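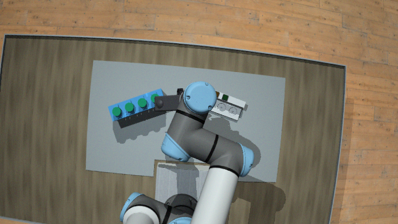

Blue holder, four green pegs, gray mat.

So the count is finally over and I've had two nights of real sleep, which means I can write this up before I forget how it felt. If you don't live in Flakamton, here's the short version: our town voted on whether to keep its own police department or hand the whole job over to the county. The county side won. By 64 votes. I was on the losing side and I'm still a bit sore, so take all of this with that in mind.

I know how this sounds to people from bigger places. My cousin in the city asked if we even had a police department (yes, 19 officers, thank you very much, plus a boat that I have seen on the water maybe once). But it's been the only thing anyone talked about since September. I heard it in line at the pharmacy and in the parking lot at Meesuk Elementary, and my dentist gave me his full opinion while I had both hands gripping the chair and no way of answering. He was for the county. I should have guessed, he's always been a low-tax guy.

The money argument was what did it, I think. The mailers from the Yes people had one number on them in huge red type: $924, what they claimed the average household pays every year to keep the department going. I spent a whole evening with the town budget open on my laptop trying to get to that number and I never did. I got something lower, then something higher, then I went to bed. The problem is that some of the pension costs stay with us no matter who's driving the patrol cars, and the mailer didn't say a word about that. The No side tried to explain it with a four-page handout. Four pages! In gray type! I agreed with every line of it and I still only made it to page three.

I went to the forum at the old Livier mill, the one that was supposed to run from seven to eight-thirty and let out closer to ten. It was hot and the microphone kept dropping out. What I wanted to know was simple. If I call from my house in Derkari Heights at 2 in the morning, where's the nearest car coming from? The person from the county said response times would be "comparable," and when someone behind me shouted "comparable to what?" half the room clapped. We didn't really get an answer. There was something about a substation, and the substation depends on next year's county budget, and next year's county budget depends on who gets elected, so there you go.

To be fair — and my husband says I have to be fair if I'm going to put this on the internet — the department hadn't exactly helped itself. The overtime mess was real. It took them months to release the report and when it did come out there were whole pages blacked out. A woman at the forum talked about waiting five weeks for a copy of her own accident report, and she wasn't angry about it, just tired. I thought about her a lot afterward. I still voted No, but I could see how she wouldn't.

What bugs me most is the turnout. The vote was held by itself, with nothing else on the ballot, at the end of a rainy week. I walked in at four in the afternoon and there was one person ahead of me. I was in and out in the time it takes to park. Everybody had been yelling about this for weeks online and then the gym was so quiet I could hear the lights buzzing.

There's talk of a recount. I signed the petition because I figure with a margin that small you may as well check, but I'm not holding my breath, and I don't think anything shady went on. We lost a close one. The people I'd like to hear from now are on the town council, because the contract with the county hasn't been signed yet and that's where all the stuff that matters gets written down. How many cars overnight. Who answers complaints. Whether the officers we have get first shot at the new jobs (I've heard yes and I've heard no, both from people who sounded very sure).

The draft is supposed to be posted on the town website ahead of the next council meeting. I'll read it, all of it this time, and I'll put up a post with the parts that seem important to me. If you were at the forum and you caught what they said about the school officer at Meesuk, leave me a comment, because that was right when the mic cut out and I've been hearing three different versions ever since.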